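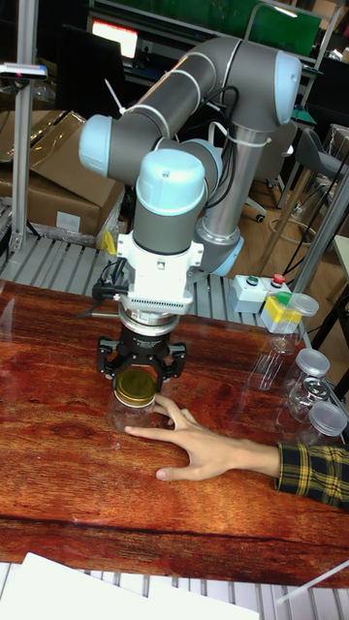

Lid station, gold-lid jar at the pick position

Ticket: Lid gripper slipping, then protective stop on the way up
Station: Stedbridge bench cell
Opened by: Farzana Rathnayake
Assigned to: Afroza Wijesinghe
Status: Open, waiting on parts
Priority: Normal (see the safety note further down)

Farzana, 9:10
The arm comes down over the gold lid fine, closes, starts the unscrew turn and then loses it. The fingers skate around the rim, the wrist keeps going and a moment later we get a protective stop. It did this on the first jar this morning and on most of them after that. The program is the same one we ran all through April. Restarting the controller changed nothing. The log says "force limit, tool Z" each time, which I think is the arm pressing down on the glass after the slip.

Afroza, 9:45
Great report, thank you! I love it when the log line is already in there. Can you send me the grip force setting and the speed on the unscrew move? Also please check whether the Iven profile or the Brurkano profile is loaded.

Farzana, 10:05
Brurkano profile. Grip force is 60 percent, unscrew speed is 50 percent.
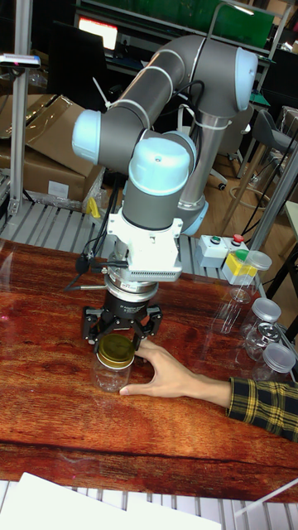

Afroza, 10:20
OK, so that is one clue. The Brurkano profile was written for a wider lid and it opens the fingers further before the descent, so any offset in where the jar is standing shows up as a crooked grip. Please load Iven, leave the force at 60 and bring the speed down to 300 on the scale that goes to 1000. Then try the same jar again.

Farzana, 11:30
Big difference! The grip looks square and it got through the unscrew turn several times in a row. But now there is a second thing. With the lid off, the release doesn't happen where it should. The arm stays low over the table holding the lid and waits for a signal, then times out.

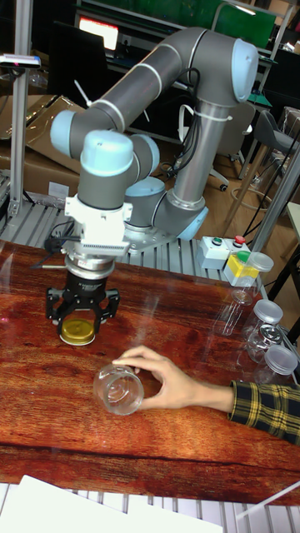
Gold lid between the fingers, jar on its side

Afroza, 11:50
Nice catch. That wait is for the "lid clear" input, and it goes through the Siddiqui I/O card. Please wiggle the connector with the power off and look for a bent pin.

Safety note for everybody on this cell: hands stay off the jar while the fingers are closing or the wrist is turning. Pause first, move the jar, take your hand away, then resume. I am adding a stop before the grip move so there is time to do this properly.

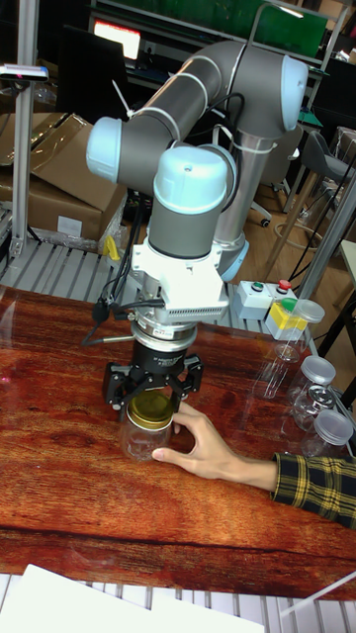 Gripper over the lid, hand on the jar

Farzana, 1:15
Understood on the hands, I've told the afternoon shift too. Found a bent pin on the card! Straightened it and the input comes on, but it drops out again if I touch the cable. Can we get a new connector?

Afroza, 1:30
Ordered. Until it arrives, please leave the cell paused and don't bypass the input. The Iven profile is now the default for gold lids, and the new stop is in the program. I'll keep this open until the connector is in and we've run a full batch.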